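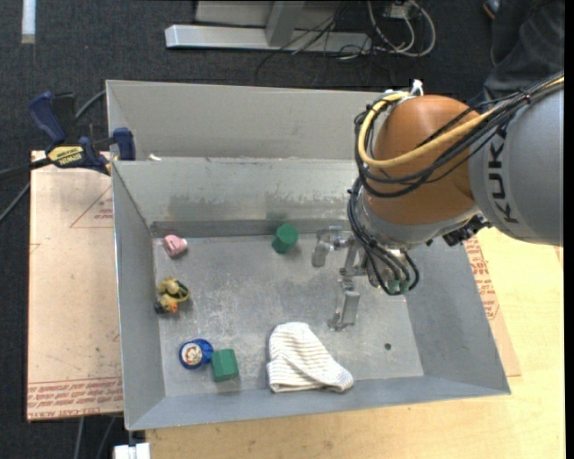 Picking arm on returns — anyone else got one?

pelkonen_29
Posted January 31, 2018
I'm on the returns bench at Trimthorpe and since September we've had a robot arm doing the bin picking. Small mixed stuff, toys, knitwear, tubs with lids, whatever comes back. There used to be 3 of us on the bench and now there's me plus the arm, the other two got moved to goods in. I don't hate it! My shoulders are miles better for not leaning into a metal bin all shift. But I miss the chat, and I spend half the morning clearing faults. How have other places found it?

Pemo
We had the same at our old site. Hard boxy things it managed fine, anything knitted was a lottery. It would pinch a sock, let go, pinch it again, and you'd be stood there wanting to reach in and do it yourself (don't, obviously).

Tadhg Buckley
I'd push back on the "don't hate it" bit. Two people moved and are they on the same rate? Ours weren't. Goods in was a grade lower and it took the union 13 weeks to get it put right. Get it in writing.

pelkonen_29
Same rate so far, Tadhg, but only by word of mouth. I'll pass that on.
Pemo — yes, the socks!! Cloth is most of my fault list.

trastwood
Bit gloomy in here. I went from picking to looking after the cells and it's the best job I've had. Two days' training and a pay rise. Ask for the training before they bring somebody in from outside.

Tadhg Buckley
Good for you, but that's one job. What happened to the rest of your shift?

trastwood
Some went to packing, a couple left. Fair point, I'm not saying it's great for everyone.

Pemo
Does yours have a pick target, pelkonen? When ours slowed down it was the person next to it who got the talking-to.

pelkonen_29
It does and I do! The target's for the bench, so its bad mornings are mine as well. Seeing my manager on Friday about that and the training.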